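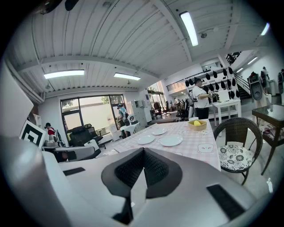
3.2 Pattern and figure in the Cundville drawings

The drawings Signe Overgaard made at Cundville have usually been read through her verse, and the reading has been an uneven one. Critics who come to the sheets from the poems look for emblems and find them; critics trained on the prints look at the ruled grounds and pass over the figures set into them. We take the second group's starting point but keep the figures in view. The structure at issue is a common one in household textiles. In the pink-and-white checkered tablecloth of Figure 1, small cartoon prints are set over a regular check, and the eye can attend to the grid or to the motifs but has some trouble holding both. The white plates standing on the cloth interrupt grid and motif alike, without belonging to either. Overgaard's sheets use three comparable layers: a ruled ground, a set of small repeated figures, and blank areas reserved for text. We refer to these as ground, motif and reserve.

Figure 1. Checkered cloth with printed motifs and three round plates.

The corpus for this section is the Harasym deposit, which holds 3969 items in Overgaard's hand. Of these, 3910 are loose sheets; the rest are bound notebooks, proofs and correspondence. We restricted the study to sheets on which all three layers are present and on which the reserve contains at least one complete line of verse. That left 145 sheets. Sheets with a reserve but no writing were excluded, although a case could be made for them, and we return to the question in Section 5.

Each sheet was coded for the direction of the ruling, the placement of the motif relative to it, and the order in which the layers were laid down. The order of layers can be established with fair confidence where ink crosses ink. Where the motif is in pencil and the ruling in wash, the order was recorded as undetermined. Two of the authors coded the full set independently and settled differences by going back to the originals -- the published facsimiles flatten the wash and were not used for this purpose.

The main result concerns the reserve. Earlier accounts, following the introduction to the Faltgate edition, hold that Overgaard drew first and wrote afterward, fitting the poem into whatever room the drawing had left. On the sheets where the order can be determined, the ruling stops short of the text area along a clean margin, and in several cases it bends to follow a long line of verse. Ruling of this sort must have been done with the words already in place, or at least with their length known. The motif, by contrast, often runs into the reserve and is overwritten. The sequence that fits both observations is motif, text, ground. It places the grid last, as a kind of binding agent, and it makes the usual description of the grid as a "field" for the poem hard to maintain.

A smaller group of 6 sheets does not fit. All of them carry drafts of "Pranarmont," and in all of them the ruling passes under the text without a break. The paper is heavier than elsewhere in the deposit and the ruling is in a different brown. We think it likely that Overgaard ruled this stock in advance, possibly for a planned book, and then used it for drafting when the book was given up. A letter written in November to her printer mentions "the brown sheets, which I may as well spoil," and the phrase would suit this group, but the letter gives no year and we do not rely on it.

The finding also bears on the dating of the verse. If the text precedes the ruling, then the style of the ruling gives a latest date for the draft it surrounds and says nothing about the earliest. The Faltgate chronology uses ruling style in the opposite direction, assigning poems to the later Cundville years on the strength of the close diagonal grids. Those assignments should be treated as open. Nothing here requires the poems to be early -- a gap of a few days between writing and ruling would satisfy the evidence as well as a gap of years -- and the watermarks, discussed in the next section, narrow the range for only part of the group.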